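**Facing** (also *fronting*, *blocking* or, in shops where the staff are tired, *pulling forward*) is the practice of arranging packaged goods on a shop shelf so that the front of each packet points at the customer and the front of the shelf looks full. It is carried out in almost every grocery shop, usually towards closing time, and is undone by the first customer of the morning.

## Terminology

A *facing* is a single packet visible from the aisle, so that a product with four packets across has four facings, however many are queuing behind. The verb came later. *Dressing* a shelf is sometimes used for the same job, mainly by people who do not have to do it.

The *lip* is the front edge of the shelf, where the price label lives. The label is supposed to sit beneath the product it describes, an arrangement that tends to last until the range is next changed.

## Method

The standard method is to draw the front packets up to the lip, turn their labels outwards and bring the ones behind up to meet them. Older stock goes in front, a rule known as rotation and well understood by customers, who reach straight past it to the back.

Tins and jars are considered beginners' work. Boxes are only slightly harder, provided none has been opened and put back by somebody wanting to check the size of the biscuits.

## Difficult goods

### Pouches

The stand-up pouch, with its folded base and a screw cap at the top or on one shoulder, is widely disliked. It stands well when full, on its own, on a level surface. In company it leans, and its neighbours lean with it, so that a row straightened from the left has generally gone over again by the time the right-hand end is reached. Sauces are the worst, being heavy at the bottom and inclined to settle into whatever posture they had in the delivery box.

Sverre Kvam, whose staff handbook for the Mumisen shops gave 83 pages to shelf work, advised holding a pouch by both sides and setting it down "as one would a cat". He recommended dividers at every fourth pouch. The dividers were ordered from Bernier and fitted in the Tuesday evening shift, and most of them were later found in use as rulers.

### Bags

Bags of fried snacks are light, full of air and slippery. They stand in a row if packed snugly and fall on their faces if one is sold. Large bags are often put on an upper shelf, where they look generous and where very little harm is done when they come down on someone.
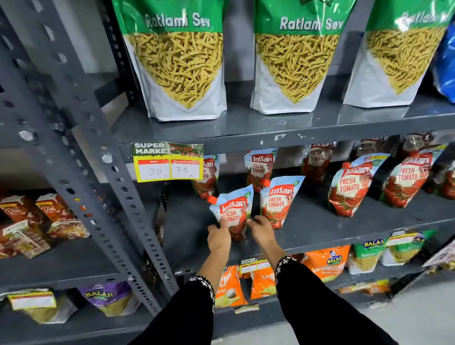

A shelf that mixes heights brings troubles of its own. Tall goods at the back disappear into the shadow of the shelf above, and may stay there for a season or two. Madigan, a chain of corner shops, once cleared out its deep shelves and recovered 256 items that the stock system had written off as stolen. Some 300 more were never accounted for.

## Aids

Spring-loaded pushers, sloping shelves and gravity rollers have all been sold as a replacement for facing by hand. The Pedik tray, a sloping plastic insert for pouches, kept them upright well enough but held fewer than the bare shelf did, and was withdrawn after 698 had been made. Hands remain the usual equipment.

## Criticism

Shop workers have long pointed out that a shelf one packet deep and beautifully faced is, from the aisle, the same as a full one, and that this is rather the idea. Managers prefer the word *presentation*. Customers seldom notice either way, though many will avoid taking the first packet from a perfect row, and some, having taken it, nudge the next one forward.

## See also

- Stock rotation
- Shelf-edge label
- Planogram
- Pyramid of tins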